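Workshop notebook, February, written up the morning after the open day

Up and running by 9.40, doors at ten. The notice at the end of the corridor still said the demonstration was in the old canteen, so our first visitors had already been to look at a locked door and were in a mood to be impressed by anything. A good start.

What we had promised on the poster was "Robot takes a computer apart". Kiều Ung pointed out a fortnight ago that it takes one part out of a computer, and that we ought to say so. I said I would change the poster. I did not change the poster. One man brought his son specially to see the computer in bits and I had to explain that we were more at the stage of careful removal. The son, who was eight or so, asked if it could do a car.

Setup, for whoever does this next time

Bench B, arm on the Ostik pedestal, the desktop case lying open to one side and the ribbed aluminium wall behind with the grey holder plate on it. The job is the same as in the autumn trials: the gripper takes hold of a drive carrier by its blue end, draws it clear of the case, carries it over and seats it in the box-shaped slot at the right of the plate. Then it does the whole thing backwards so that there is something to take out for the next group. Visitors much prefer it going in. I don't know why. Perhaps taking things out looks like theft.

The controller is still the Bremlow one, with the new firmware. We ran the old grasp settings, the ones from the last page of the previous notebook, and left alone the clever ones Kiều wrote over the holiday. The clever ones are faster and look as though the arm has been told off. The old ones are slow and make people lean in.

One thing to write down in large letters: the ribbed wall is very shiny under the bench lamp. We found it in rehearsal, forgot it, and found it again at ten past ten with a dozen people watching. The slot finder works from edges and every rib is an edge, so with the lamp at full it came back with a confident answer a rib and a half to the left of the truth. The arm went exactly where it was told and stopped in front of nothing, like somebody who has walked into a room and can't remember what for.
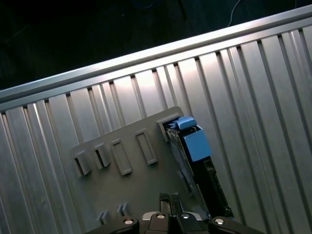

I turned the lamp down and tipped it towards the floor, ran the finder again and got a sensible number. A woman at the front asked if it was thinking. I said it was doing sums, and she said her husband made the same face. From then on the lamp stayed at the second notch and we had no more trouble from that quarter. There is now a strip of tape across the dial at the second notch. Do not remove the tape. If you must, put it back in the same place.

How the runs went

First group: one miss as above, then fine. Second group: fine. Third group: the arm stopped halfway between the case and the plate with the carrier in its grip, and a message came up about a soft limit on joint four. I had my hand on the stop button and Kiều had hers on the keyboard, and there was a short silence in which we both tried to look as though it was part of the programme. It was the cable from the wrist, caught on the corner of the pedestal and pulling. Unhooked it, restarted from the hold point, and it carried on as if we were the ones who had interrupted. Got a round of applause, the only one of the day. Everything that went properly was received with a polite nod.

Fourth group was the school. Twenty-minute slot, which became 27 minutes, as they would not leave until everyone had had a go at pressing the green button. The button only says "continue". It was pressed with great ceremony. Their teacher wanted to know what it would do if somebody put the carrier in upside down, so we tried it, against my better judgement. The force check caught it at the mouth of the slot and backed off. I was more surprised than the teacher and I hope it didn't show.

Totals from the log, so that I don't have to look them up for the report: 17 full transfers, two aborted (lamp, cable), one deliberate upside-down. The log also insists there was a transfer at six in the morning, when the building was shut. The clock on the Bremlow is wrong again.

The computer

A few words on this, as it got more attention than the arm did. The case is asset 219, the green-board one, which Tóth's people left us when they cleared out upstairs. The heatsink and fan came off in the autumn and live in the drawer under bench C in a freezer bag. A gentleman who had plainly built a good many computers in his time looked down into it for a long while, then told me that the processor would overheat. I said it wasn't plugged in. He said all the same.

He had a point about the cables, though. There is a fat black bundle right across the middle and a spray of coloured supply wires beside it, and on a normal day we would tie the lot back. Kiều's view is that a tidy case proves very little, given that the ones which come in from real offices look like somebody has emptied a kitchen drawer into them. So the cables stay as found. What we do insist on is that the thin blue data lead comes away before the carrier moves. Pull the carrier with the lead still on and you get either a snapped connector or a computer that follows the arm across the bench. We have had the snapped connector.

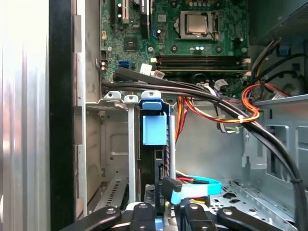

Why not let a person unplug the lead and leave only the carrier to the robot?

A person can, and for the open day we had a person standing by to do so. The trouble is that the person then has to put a hand into the case on every cycle, the arm has to be held while they do it, and the hold and restart take longer than the unplugging. On a bench with one machine it doesn't matter. On a line it would mean paying somebody to wait for a robot.

I have written that out at length as it was asked by four separate visitors and I gave four slightly different answers, one of them rather short. It was near lunch.

Other things people asked, in no order. Does it get tired. (No, but the gripper pads wear, and we swapped the left one at lunch.) How old is it. I told them the arm is four years old and the bench it stands next to is from 1989, and that the bench has given us less trouble. Will it take my job. This was from a solicitor, so I said not this year. Could it be taught to make tea. Kiều said it could probably manage the bag, and then spent some time thinking about the bag, and I had to nudge her as there was a queue.

The man from Fundel

Came at half past two with a lanyard and a notebook of his own. He was interested in the seating step and nothing else, which I found restful. He wanted to know how much sideways slack we allow at the mouth of the slot. I told him what we set, which is two millimetres, and he wanted to know what we get, which is a better question and one I should like to have had the answer to. We agreed that I'd send him the force traces. Action on me: send him the force traces. Before that, action on me: find out where the Bremlow puts them now.

He also watched the gripper take hold and said he would have padded the inner jaws. We did pad them, last spring. The carrier came out with the pad and the pad stayed in the slot, and it took two of us and a pair of tweezers to get it back. I told him this and he wrote it down, so at least somebody will learn from it.

His other suggestion was to push in two stages: let the carrier find its way part of the distance with the arm nearly slack, stop, then stiffen up and drive it home. We already stop partway, but only to check the force, and the arm stays stiff throughout. I didn't say so straight away. Kiều did. We ran it his way for the last three goes of the afternoon, with Kiều changing the stiffness by hand at the hold point and me calling out when. The noise it makes on seating is different, a click where it used to be more of a knock. Three goes prove nothing and I've put them in the log under "afternoon, misc" so that they don't get mixed in with the others.

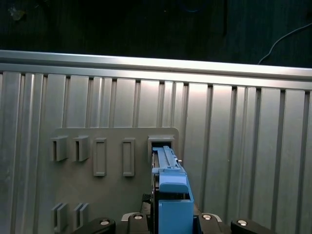 To do before the next one

Change the poster. It should say one part.

Get the corridor notice taken down or, failing that, move the demonstration to the canteen.

Wrist cable: clip it to the forearm so that it can't reach the pedestal corner. Kiều has the clips. I've asked her where and she says "the tin". There are several tins.

Set the Bremlow clock. Then set it again the following week.

Right-hand gripper pad due for a swap, to match the left. Don't run one new and one old for longer than you have to, the grip goes in off-centre and the finder gets blamed.

Proper test of the two-stage push, same carrier, same slot, lamp at the second notch, enough repeats to be worth plotting. Kiều wants to try it with her holiday settings as well. I've said she can, after the plain ones are done and if I'm out of the room.

Chairs. We borrowed them from Tóth's old office and they need to go back up the stairs, all of them, including the one being used to prop the door.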